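Praswood Help > Hobby Automation > Teaching by example

How many examples before my block pusher stops being an idiot?

posted by gridlock_pete

I am collecting demonstrations for a small arm that pushes blocks around a board when you type it a sentence. "Move the red star next to the green cylinder," that kind of thing. I drive it with a joystick, the computer records the video and my hand motions, and at the end I type in what I just did. I have 674 of these. My thumbs have filed a complaint.

The trained model is fine at getting to a block. It is terrible at picking the right one when two of them are close together, and it treats any sentence it hasn't met before as a suggestion. I wrote all the sentences myself, from a list of 171 that I made up one evening in November and was very proud of at the time.

Do I need more demonstrations, or different ones? And should I be resetting the board every time? I currently put everything back to the same starting layout, which takes longer than the pushing does.

posted by bimdale_bench

More data. It's always more data. We didn't get anything decent until 1854 runs, and our task was easier than yours. Get a comfortable chair.

Also check that your video and your joystick log are lined up in time. Ours were off by a quarter of a second for the whole first month and the arm learned to be late for everything.

posted by slowpusher

I would stop before doing another thousand of the same thing. You have three separate problems and only one of them is cured by a comfortable chair.

Start with the resets, as that's the easy one. Quit doing them. If every run begins from the same layout, the model can get a long way by memorizing where things live and ignoring your sentence completely. Let each run begin wherever the last one ended. Go in by hand only when a block is off the board or jammed somewhere the tip can't reach. You'll get messier layouts than you would ever set up on purpose, and you'll get your evenings back.
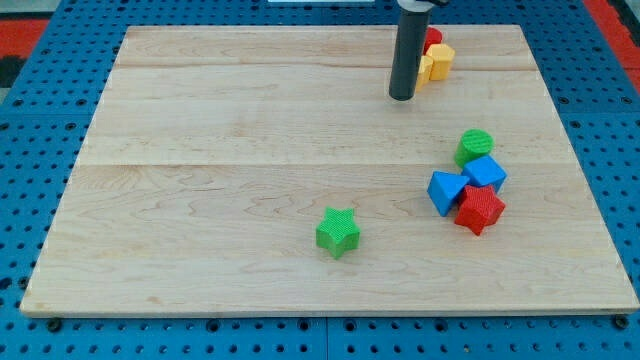

Crowding is what's hurting you on the "wrong block" runs. With tidy spacing there is never a reason to be careful about which side you push from, so the model never sees anyone being careful. Leave the clumps alone and write tasks about them. A red star jammed up against a blue cube and a blue triangle is worth a dozen lonely stars, and "push the red star away from the blue cube" makes you work your way in between things, which is exactly the driving you want recorded. Same goes for having two stars on the board in different colors: "the star" stops being enough, and the sentence finally has a job. Do some runs with the green one as the target and some with the red one, from the same layout if you can stand it. That pair of runs teaches more than either would alone.

Then the sentences. 171 phrasings by one person is really one phrasing wearing 171 hats. What worked for me was to drive first and label later. I would push blocks for ten minutes with no plan, save the whole session, then have other people watch short clips and type what they saw happen. They will say "shove," "nudge," "scoot," "bring it over by." They will call the cylinder a circle. Keep all of it, including the spelling. Throw out only the ones that are plain wrong, such as the wrong color or the wrong direction.

A few smaller things:

Keep your fumbles if you recovered from them. If the block spins off the tip and you go around and fix it, that's a lesson in going around and fixing it. I used to delete those out of vanity and ended up with an arm that had no idea what to do after a mistake.

Cut the dead time at the start while you are hunting for the joystick. Otherwise it learns to sit there.

Hold back a set of sentences and never train on them. Two dozen is plenty.

posted by gridlock_pete

Stopped resetting last night. Already quicker, and the board looks like a toddler's been at it. I have talked my family into the clip labeling in exchange for pizza. First label back was "the stick bullies the yellow one," so the vocabulary is certainly broader.

One follow-up: if a clip covers two pushes, do I split it or let the label describe both?

posted by slowpusher

Both. Cut one copy at the point where the tip leaves the first block, and keep the long version with the long label. Just be sure the copies don't land on opposite sides of your training and test split. I did that once and had a wonderful week believing my numbers.

posted by kendeck_fan_2

does this work with the Kendeck arm or do you need a different joystick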